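Visit report: Pistlow ballot preparation center, July

The Pistlow center opened its doors ahead of the district council election. The visit covered the print floor, the sealing area and the count hall, in that order, and lasted 3 hours. Entry was by the loading side on Mahrous Street; bags were checked and a badge was issued.

The center serves two districts, Lellel and Wolleo. Lellel has 2817 registered voters, Wolleo 1472. Each district gets its own ballot color and its own seal series. Ballots are printed in pads of 50, numbered on the stub only. Damaged sheets are logged by stub number and kept in a locked cabinet until the result is certified.

Boxes for Lellel are packed first. A box leaves the sealing area with a signed sheet showing the seal numbers, the polling place code and the time of closing. The sheet is made out in duplicate, and one copy travels inside the lid pocket. We asked what happens if the two copies differ. The box is opened in front of party agents and packed again.
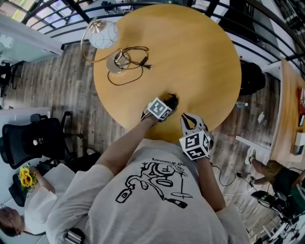
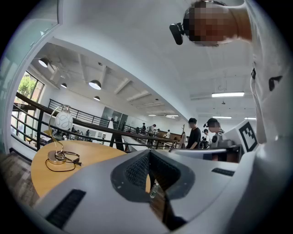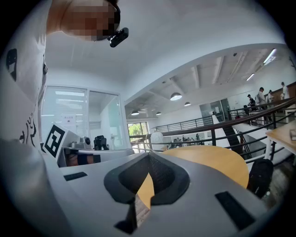 The count hall has 4 lanes, three for ordinary ballots and one for postal votes. Ordinary ballots are first counted face down to check the total against the polling place return, then turned and sorted by candidate. A lane that is off by even one ballot repeats the first stage before sorting starts. Postal envelopes are matched to the register in a separate step, and the inner envelope is not opened until the outer one has been filed.

Agents stand behind a rail along the long side of the hall. The distance is fine for watching the sorting but too great for reading a doubtful mark. Staff said disputed ballots are brought to the rail and shown one at a time.

Open points from the visit:
Parking for agents on election night is not settled.
The backup generator was not shown.
The Wolleo polling place list is still a draft. The final version goes up at the center's front desk.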